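Small Things on One Table

An interview with Said Zerouali

Said Zerouali rents repair space in Dirnthorpe, and for 5 years he has kept the same habit: small things that have lost their place go on one table, and they stay there until somebody puts them back. We talked while he made tea.

"Earbuds are the worst," he told me. "They are small, they are white, and people put them down anywhere. The case is open, one is inside, and the other is traveling."

He learned this from Maja Kubiak, who taught him to sort at a market in Trelov. Her rule was to begin with the pairs and leave the single pieces for later.

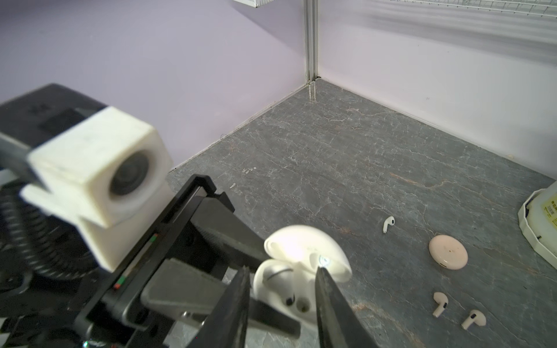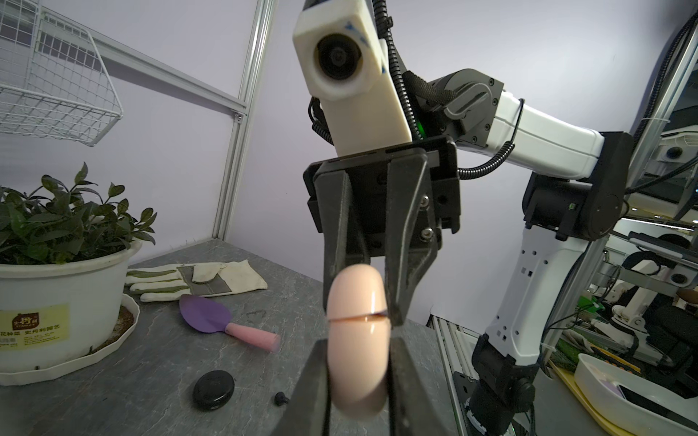
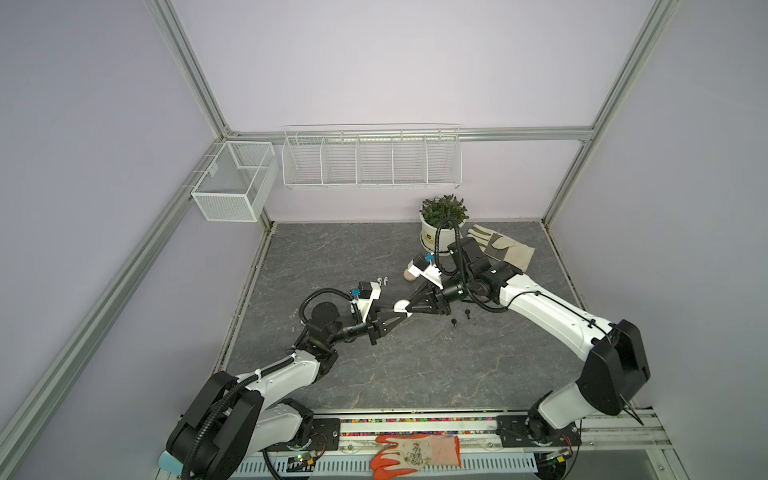

I asked why garden things are allowed on the same table. He laughed a little.

"Because I have a plant, and the plant has a glove and a trowel. If I send them to the shed, I forget to give water — this happened in May, and I lost 2 good pots."

For the round boxes and capsules he has no system yet. He opens each one before he decides, and he says that people are often surprised by what they kept. Wire baskets he likes very much. "In a drawer I forget. In a basket I can see it from the door, and then I must do something."

He still has one drawer at home. He did not want to talk about it.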